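About Simance

Who we are
Our history
How we work
Our products
Visit us

Who we are

Simance is a family company which makes and sells paper bags and cardboard boxes for bakeries, small food shops and market sellers. We are located in Vulov, on the second floor of a former glove factory. The company was founded by Tiziana Donati, who is still its director and who still answers the telephone in the morning, until 10 o'clock.

We are six people. Two of us take care of the orders, two work in the storage and cutting room, one drives the van, and Tiziana does what remains, with the accounts always at the end of the list.

Our customers are mostly small. Many of them order one carton of bags every month and they have done so for years. We are proud of this kind of customer and we have built our company for them.

Our history

Before she opened Simance, Tiziana worked for a large printing house in the purchasing department. Each week she received calls from bakers who wanted to buy a small number of bags, and each week she had to refuse them. The smallest order the printing house accepted was a full pallet, and a village baker has no place for a pallet. She wrote down the names of these bakers in a green notebook. When the printing house moved its offices to another region, she decided to stay in Vulov and to call the people from the notebook.

The first order was 815 flat bags for a bakery in Naidu Street. They were cut and folded at her kitchen table, in the evenings, with her sister and her mother. The bakery has changed owner since that time, but it continues to buy the same bag, and we continue to write the number 815 on its customer card. It is now our account number for them, and the young owner always asks why it is so high when he was the first.

After the kitchen came a garage, which was damp in winter. Paper does not like a damp place. We lost a part of our stock there and learned to store it better. Then the rooms in the glove factory became free and we signed the contract the same week. There is good daylight on two sides, and from the front windows one sees the tops of the trees.

How we work

You can order from 50 pieces. It is the same for bags and for boxes, with print or without print. If you need less, please call us and we will look at what is left on the shelf.

Before you order a new size, we ask you to send us the product that will go inside, or a drawing with the measures. A long bread, a round bread and a cake with cream need very different paper. We have seen many bags that were chosen from a picture in a catalog and were then one finger too narrow. We make a sample, you fill it in your shop on a normal working day, and you tell us what is not good. The sample costs nothing. After this we cut the full quantity, and it leaves our building within 4 working days.

For greasy products, such as croissants or fried dough, we recommend our lined paper. It is a little more expensive. For dry bread the simple brown paper is enough, and we will tell you so, even if we earn less with it.

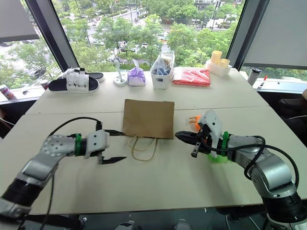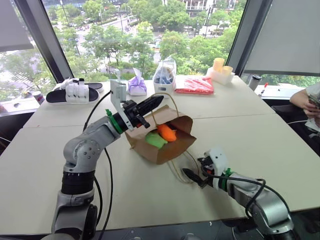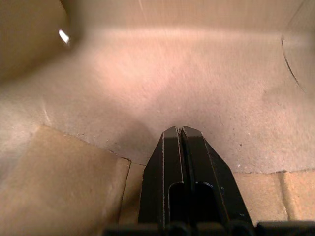
A brown paper bag on the table by the window (first and second picture) and an open cardboard box (third picture).

Our products

The flat bag is what we sell most. It exists in brown and in white, and bakers use it for rolls, slices and all small things that are eaten on the way home.

The block bottom bag stands by itself when it is open. It is good for coffee, flour, cookies and for shops where the customer fills the bag alone.

Tritelix is our folding box. It arrives flat and it closes without glue and without tape, with three flaps that go one under the other. Tiziana drew the first model for a pastry shop which had only one person behind the counter on the weekend and needed a box that can be closed quickly. We offer it in four heights. The lowest one is made for flat tarts and the highest one for a birthday cake of two layers.

We also keep string, labels and baking paper in sheets. We do not make plastic bags and we do not resell them. We are asked this several times every month, so we prefer to write it here.

Paper and where it comes from

We buy our paper from two mills and our cardboard from one. We have visited all of them. The brown paper contains recycled fibers, except the paper which touches greasy food directly. The cut pieces that remain from our boxes go to the primary school of Vulov, where the children paint on them, and the rest is collected for recycling.

Visit us

You are welcome to come and touch the papers before you decide. Please call one day before. The entrance is in the courtyard, behind the bicycle stand, and the elevator is for goods only, so we must ask you to take the stairs. In August we are closed for two weeks, and orders for this time should reach us before the end of July.

We speak English, Italian and a little German. If you write to us by e-mail, please put the name of your shop and your town in the first line.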